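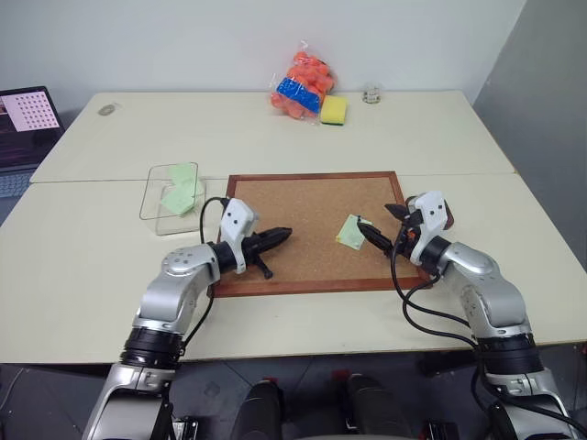 코르크판의 시간

사무실을 옮길 때 마지막까지 벽에 남아 있는 물건은 대개 정해져 있다. 시계, 소화기 안내문, 그리고 코르크판이다. 시계는 누군가 챙겨 가고 안내문은 건물 것이라 두고 간다. 코르크판만 애매하다. 떼어 내자니 압정 수십 개가 딸려 오고, 두고 가자니 거기 붙은 쪽지에 지난 몇 년의 사생활이 적혀 있다. 탕비실 냉장고의 요구르트를 둘러싼 분쟁 기록 같은 것 말이다.

우리 편집부도 올 1월에 그런 판을 하나 떼었다. 붙어 있던 것은 만료된 피자 쿠폰, 퇴사한 사람의 내선번호, 그리고 ‘꼭 확인!!’이라고만 적힌 메모였다. 무엇을 확인하라는 것인지 아는 사람이 없어서 다들 조금씩 불안해하다가 버렸다. 느낌표가 두 개였으니 중요한 일이었을 것이다.

메모를 관리해 준다는 앱은 넘쳐난다. 이 글을 쓰는 전화기에도 네 개가 깔려 있다. 그중 하나인 ‘플랫포트(Flatport)’는 읽지 않은 알림이 574개라고 매일 아침 성실하게 알려 준다. 그런데도 코르크판은 팔린다. 사무용 가구를 만드는 맷든(Matden)은 지난해 나무 테두리를 두른 코르크판을 3,458장 팔았다고 한다. 재택근무가 늘면서 회의실용 대형 제품의 주문은 줄고, 책상 옆에 기대 놓는 크기가 그 자리를 채웠다. 회사의 게시판이 해체되어 각자의 방으로 흩어진 셈이다. 이제 요구르트를 훔쳐 먹지 말라는 쪽지를 자기 자신에게 쓴다.

코르크의 장점은 잘 참는다는 것이다. 압정을 뽑아도 구멍이 웬만큼은 도로 오므라든다. 같은 자리에 수십 번 찔러도 멀리서 보면 원래 그런 무늬 같다. 알갱이를 뭉쳐 만든 연한 갈색 바탕에 점점이 박힌 얼룩은 인류가 고안한 가장 너그러운 위장 무늬다. 흰 벽에 구멍 하나를 내고 집주인 얼굴을 떠올려 본 사람이라면 이 너그러움의 값을 안다.

문제는 접착식 메모지다. 코르크판과 메모지는 어느 사무실에서나 한 쌍으로 취급되지만 사이가 썩 좋지 않다. 접착 메모지의 풀은 매끈한 면을 좋아하고 코르크는 오돌토돌하다. 붙기는 붙는데 마음을 주지는 않는다. 오후에 창문을 열면 한 장씩 몸을 던지고, 다음 날 청소기 안에서 발견된다. 해결책은 이미 나와 있다. 압정을 꽂으면 된다. 그러면 접착식 메모지를 왜 샀느냐는 질문이 남는데, 그 질문에는 아직 좋은 답을 들어 보지 못했다.

떼는 방법도 말이 많다. 아래에서 위로 홱 잡아당기면 종이 끝이 말리고, 말린 쪽지는 붙인 순간부터 벽에서 들뜬다. 옆으로 천천히 벗기듯 떼면 평평하게 남는다. 이 요령을 알고 나면 남이 메모지 떼는 모습을 보는 일이 조금 괴로워진다. 모르는 편이 인간관계에는 낫다.

색에 관해서도 파벌이 있다. 오랫동안 메모지의 색은 노랑이었고, 노랑은 곧 ‘급함’이었다. 열 장쯤 붙으면 판 전체가 소리를 지르는 것처럼 보인다. 그래서인지 요즘은 연두나 옅은 초록을 고르는 사람이 주변에 부쩍 늘었다. 문구 편집숍 ‘아탈라(Atallah)’에서도 연한 초록 메모지가 계산대 바로 옆까지 진출했다. 연두색 종이에 적힌 마감은 확실히 덜 무섭다. 덜 무서워서 넘겨 버린다는 부작용이 있을 뿐이다. 편집부에서는 석 달 동안 원고 일정을 연두색에 적어 본 뒤 조용히 노랑으로 돌아갔다.

보관은 뚜껑 없는 투명 상자가 가장 낫다. 서랍에 넣은 메모지는 존재하지 않는 메모지이고, 뚜껑이 있는 상자는 서랍과 다를 것이 없다. 속이 비치는 상자에 세우든 기대 놓든 담아 두면 얼마나 남았는지 바로 보인다. 정리용품 브랜드 스타브스카(Stavska)는 메모지 전용 상자를 따로 판다. 칸막이가 있고 모서리가 둥글고 비싸다. 반찬통으로도 같은 일을 할 수 있다는 사실은 이 회사의 상품 설명에 나오지 않는다.

판을 어디에 두느냐도 생각할 거리다. 벽에 걸기 전에 책상에 눕혀 놓고 쪽지를 배치해 보라고 권하고 싶다. 눕힌 코르크판에서는 메모지가 떨어지지 않는다. 풀의 힘도 중력도 필요 없고, 한 장을 집어 이리저리 옮기며 다음 주를 짜 맞출 수 있다. 나는 그렇게 눕혀 놓은 판을 끝내 걸지 않았다. 책상의 절반을 내주었고 커피 잔은 창턱으로 이사를 갔다. 손님이 오면 커다란 받침으로 오해한다. 실제로 냄비가 한 번 올라갔다.

몇 장을 붙여야 적당하냐는 질문에는 기준이 없다. 다만 한 해 동안 쓰고 버린 메모지를 쇼핑백에 모아 본 적은 있다. 세어 보니 1,722장이었고, 그중 무엇에 관한 것인지 알아볼 수 없는 쪽지가 107장을 넘었다. ‘그거 말고 저거’라고 적힌 것도 있었다. 당시에는 틀림없이 명료한 지시였을 것이다.

그래도 판은 비우는 맛이 있다. 화면 속 할 일 목록은 완료를 누르면 회색 줄이 그어지고 어디론가 사라지지만, 종이는 구길 수 있다. 구겨서 던질 수 있고, 휴지통에 들어가면 기분이 좋고, 안 들어가면 주우러 가느라 다섯 걸음을 걷는다. 나는 월말마다 판을 비우되 한 장은 남겨 둔다. 지금 남은 것은 연두색이고, 약간 비뚤게 놓여 있다.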